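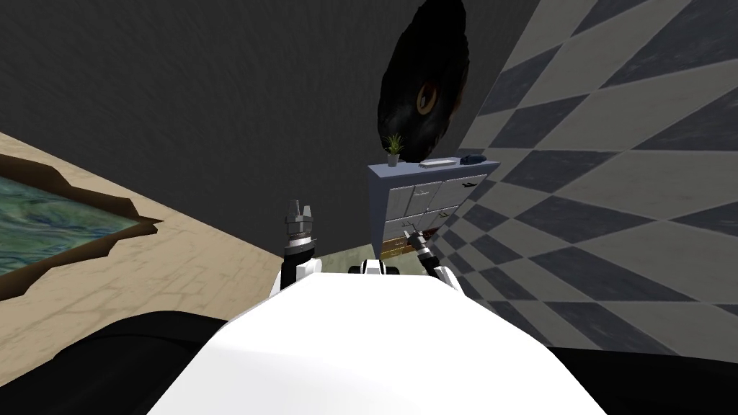
Trosatance Handheld Teaching Kit
For two-arm mobile robots, simulated or real
Item 2308 — in stock, ships from our Killham shop

I'll start with who this is for, so you can leave early if it isn't you. If you have a two-arm robot with simple two-finger grippers, and you're tired of typing in arm positions or dragging little sliders around a screen, keep reading. If you have a single arm bolted to a bench, the half kit further down will save you money.

I'm Evelien Stevens. I designed the grips and I still put together a lot of the kits myself, so if a screw is in crooked, that was probably me (send it back, I'll fix it!).

How it works

You hold one grip in each hand. Move your left hand, the left arm moves. Squeeze the trigger and the fingers close; ease off and they open. There's a clutch button under each thumb that lets go of the arm so you can bring your hand back to somewhere comfortable, like lifting a mouse off the desk. You'll use the clutch more than you expect, especially when you're reaching low. Getting a gripper down to the bottom of a drawer cabinet is a three-clutch move for me, and Gijs Verschueren, who has longer arms, does it in one.

While you do all this the software records the joint positions, the gripper openings and whatever camera views you've switched on. Press the foot pedal to start a demonstration, press it again to end it, hold it down to throw away the last one. I throw away plenty.

Working in the simulator

Most of our customers begin in simulation and quite a few never leave. The kit talks to a simulated robot the same way it talks to a real one, so you can put your robot in a furnished room and practice until your wrists know the job. I like rooms with a bit of clutter in them. The one I open most often has a small-drawer cabinet pushed into a corner, with a spiky little potted plant on top and brightly colored things tucked in the open part near the bottom. The walls are loud, one in big gray diamonds and the other dark charcoal with a huge black animal looking out at you with one orange eye. You get used to him.

It's a good room for learning because driving from the robot's own viewpoint is odd at first. The robot's own white body takes up a lot of your view, the arms come up past it, and if the view is tilted then your idea of "down" is off too. My advice is to park the arm you aren't using. Raise it, get it away from the furniture, clutch out and forget it. Then bring the working gripper in slowly and stop just short of whatever you're after. Check your depth before you commit. New users nearly always think they're closer than they are — I still do it after lunch.

Recording real ones

On a physical robot everything is the same, plus gravity and plus the neighbors. Set your speed limit low for the first afternoon. The kit ships at the slowest setting, and Valentin Eberhard in our support office would like me to tell you to leave it there until you've done a full session without touching the stop button.

What's in the box

Left and right grips with wrist straps
Two tracking bases with tabletop stands
Foot pedal, with the long cable
Stop button (big, red, please plug it in first)
USB hub and power supply
Printed quick start, eight pages
Download code for the Effiong recorder software, one seat

Specs

Weight per grip: 413 grams with strap
Battery: rechargeable, a full morning of steady use, swap without tools
Trigger: full analog travel, adjustable spring
Arms supported: one or two, six or seven joints each
Recording: joint positions, gripper opening, up to four camera views
Operating system: Linux or Windows. No Mac version, sorry, we've heard you.

Price

Full kit, two hands: $941
Half kit, one hand, one tracking base: $674
Extra software seats: write to us and we'll work something out, schools especially

Things people write in about

The grips feel heavy. They are a bit heavy. I tried a lighter shell and my hand shook more on fine moves, and the shake shows up in the recordings. If you plan on long sessions, rest your elbows on something. Yee-man Yu does hers from an armchair and her demonstrations are smoother than mine.

Can two people drive, one arm each? Yes, and it's great fun, but agree on who's in charge first. Switch on "separate operators" in the settings or the foot pedal will confuse you both.

Does it work with grippers that have more than two fingers? It'll open and close them together. It won't move fingers one at a time.

My arm jumps when I release the clutch. Update the recorder. We fixed that in July. If it still jumps, one of your tracking bases is probably facing a window.

How many demonstrations do I need? I can't give you a number for your job. For one drawer in one cabinet you'll need far fewer than for any drawer in any room, and a short batch of clean ones has always done better for me than a long sloppy batch. Start small, train, look at where it goes wrong, and then record more of exactly that.

Try before you buy

We keep a demo station at the Sitcombe showroom, open from 10 a.m. to 4 p.m. Godfrey Mwaipopo runs it and will happily let you fumble about in the simulator for an hour. Bring a USB stick if you'd like to take your recordings home.

Returns are fine within 30 days, in any box that holds together.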